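Grusta Grid EA Review: Settings, Backtest and Three Months on a Small Account

Grusta is an expert advisor for MetaTrader that trades EURUSD on the M15 chart. It is a range system. It waits for price to move away from a moving average, opens a trade back toward the average, and adds more trades in the same direction if price keeps going. The seller is a small outfit called Jusell, which also sells a news filter and a trade copier. I bought the EA at the normal price and have no arrangement with them.

I ran it for three months on a live cent account and before that in the strategy tester. My broker for the live run was Cestusley, on a standard account with variable spread and hedging allowed. If your broker only allows netting, stop here. The EA needs separate positions and will not start without hedging.

Installation

Copy the file into the Experts folder, restart the terminal, and drag the EA to one EURUSD chart. You have to allow web requests to the license server or it shows a red message in the corner and does nothing. The license covers one live account and any number of demo accounts. Changing the account number means writing to support. I had to do this once, and Vinzenz Aigner at Jusell moved the license the same afternoon.

The manual is a PDF of a few pages. It explains each input in one line and leaves out two of them completely (see below).

Inputs that matter

StartLot: size of the first trade. Default is 0.01.

LotStep: how much is added for each new level. This is an addition and the size does not double, so the growth is slower than in most grid robots. With StartLot 0.01 and LotStep 0.01 the fifth trade is 0.05.

GridPoints: distance between levels. Default is 176, measured in points on a five-digit broker. On a four-digit broker you have to change it yourself.

MaxLevels: the most trades that can be open in one direction. Default is 9. I lowered it to 6.

BasketStop: closes everything when the open loss reaches this percent of balance. Default is 0, meaning off. I would not run it that way. I set it to 12.

SessionStart and SessionEnd: broker time, whole hours only. I used 22:00 to 08:00.

AverageMode and ReEntry: these are the two missing from the manual. Support told me AverageMode switches between a simple and an exponential average, and ReEntry decides if a new basket can open on the same bar that the last one closed. I left both at default. 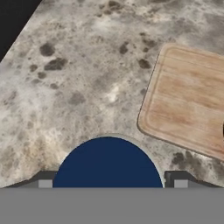 Page last changed: January — live results and BasketStop section updated

Backtest

I tested with real tick data and a starting balance of 3,000. The run produced 1,957 trades with the default inputs, except for MaxLevels and BasketStop as given above. The curve goes up in small steps most of the time and then drops sharply when a basket is stopped. BasketStop was hit four times. After each one it took several weeks to get back to the old high, and after the second one it took much longer.

With BasketStop off, the same test looks far better until the last part of the data, where a long one-way move takes out most of the account. The curve on the sales page is made with BasketStop off and ends before that move. You can check this by matching the dates on their chart.

I also tried it on GBPUSD and AUDUSD. Neither one was any good with the EURUSD settings. Jusell does not claim that it works on other pairs, so I did not spend more time on it.

Live results

The live account behaved much like the test, with slightly worse entries. Spread at Cestusley widens a lot just after the daily rollover, and the EA has no spread filter. Twice it opened a first trade in the middle of that. I moved SessionStart to 23:00 and the problem went away, though I lost a few good trades too.

One basket reached the sixth level and sat there for two days before closing at a small profit. The stop was close. Swap took a noticeable part of what was left. The other baskets closed at the second or third level, mostly the same night.

At the end of the period the account was up a little over four percent. The deepest open loss was nine percent. Those two numbers belong together when you decide on a lot size.

I had one technical fault. After a terminal restart the EA did not recognize an open basket and started a second one next to it. Sosina Weldu, who runs the same EA on a VPS in a different time zone, had seen this as well and found that it happens when MagicNumber is left at 0. Put any other number in and the basket is picked up correctly after a restart. Jusell has since made 0 an invalid value in the newest build.

Compared with Lau

I used Lau for a year before this, so a short comparison. Lau doubles its lots, has a spread filter and a working news pause, and costs less. Grusta is calmer on margin and easier to set up, but you have to buy the news filter separately. On the same nights Lau usually earned more. It also had an open loss twice as large on the night when Grusta reached level six.

Who it suits

It is usable if you already understand grid trading, set BasketStop before the first trade, and keep StartLot at 0.01 for every 3,000 in the account. I would not give it to a beginner with the default inputs. I am leaving it on the cent account with MaxLevels at 6 and will add the next results to this page once a BasketStop has been hit live.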